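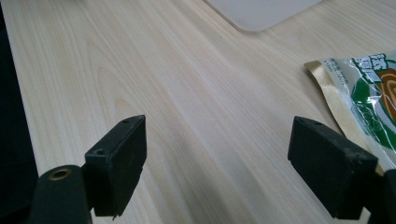 A reader wrote in after my last column to say that I was being unfair to assembly instructions, that they have never been clearer, and that anyone who can't follow a set of drawings has no business owning furniture. The reader signed off with "Some of us enjoy it." I have thought about that sentence more than I've thought about most of the books I read this year.

My complaint was with the drawings. I would like words back. A drawing of a screw going into a hole is fine until there are two screws that differ by the width of a fingernail, and then what I want is a sentence. "Use the short one." Four words, one of them "the." A company that can ship a dining table across an ocean can surely afford four words.

The usual defense is translation. Words have to be put into every language the thing is sold in, and a drawing speaks to everybody. I accept that it speaks. I only dispute that it says anything. The leaflet for my Olline bookcase has a small round person on page one who is sad because he is alone, and then happy because a second round person has turned up to help. It's the clearest page in the booklet, and its message is that I should have more friends. By page six the round people have gone and there's just a floating panel, an arrow with a bend in it, and the number 20 in a circle. Twenty what? I had twenty of three different things.

My grandmother's sewing machine came with a manual of 71 pages, and I have it still. The machine left the family long ago and I couldn't tell you where it went. The manual is good company. It says things like "Should the thread break, do not be alarmed." Somebody sat at a desk and pictured a person they would never meet, at a kitchen table, in a mild state of alarm, and wrote to that person. I have never once been told not to be alarmed by an arrow.

I know how this sounds. It sounds like a man who is about to bring up fountain pens. So let me say that old manuals were often terrible too. I once owned a Tawhiri space heater whose booklet used eleven lines to tell me that it was a heater and none to explain the second knob. My father kept every manual he was ever handed in one drawer, and when we cleared the house we found that he'd written in the margins of most of them. "WRONG" was the most common note. Next to a diagram of the lawn mower he had put "left means YOUR left." You can't argue with that kind of scholarship.

But you could write in those margins. You could disagree with a sentence, since a sentence makes a claim. When the manual said "tighten firmly" and the leg cracked, you and the manual had a quarrel, and it was a quarrel between adults. When a drawing lets you down, there's only you. You must have held it the wrong way up.

And now even the drawings are on their way out. My new dishwasher, a Graritell, came with a card the size of a beer coaster and a square code to scan. The code took me to a page that wanted to know where I lived, and then to a video four minutes long, of which the first minute was music. I wanted to learn where the salt goes. I was standing in my kitchen with a bag of salt in one hand and a phone in the other, and the phone kept going to sleep, and to wake it up I had to put down the salt. I did this several times. The whole of human writing was developed, as far as I can tell, to solve this exact problem, and we had it licked for a few thousand years.

The video has been watched 691 times. I account for nine of those.

The enjoying reader will say that videos are easier for people who don't like to read, and that's fair, and I would never take the video away from them. I'd like both. I'd like the video for those who want the music and a sheet of paper for those of us with salt. The Lurkia people, who make the only shelf bracket I have ever put up straight, still print a folded sheet, and on the back it says, in plain type, "The hole will look too small. It isn't." I read that at the very moment I was looking at the hole and thinking it was too small. I felt seen by a shelf bracket, and I'm old enough not to be embarrassed by it.

As for enjoying it, I've tried to take the reader's word. I can see there's a pleasure in puzzles. I do the crossword most mornings, badly, in ink. But I don't have to store my plates in the crossword afterward. The bookcase has stood in my hall since July, leaning a little toward the front door, with 287 books in it and one panel facing the wrong way, its raw edge out where every visitor can see. There were two screws left in the bag. I've taped them to the back of the leaflet and written next to them, in capitals, for whoever clears the house.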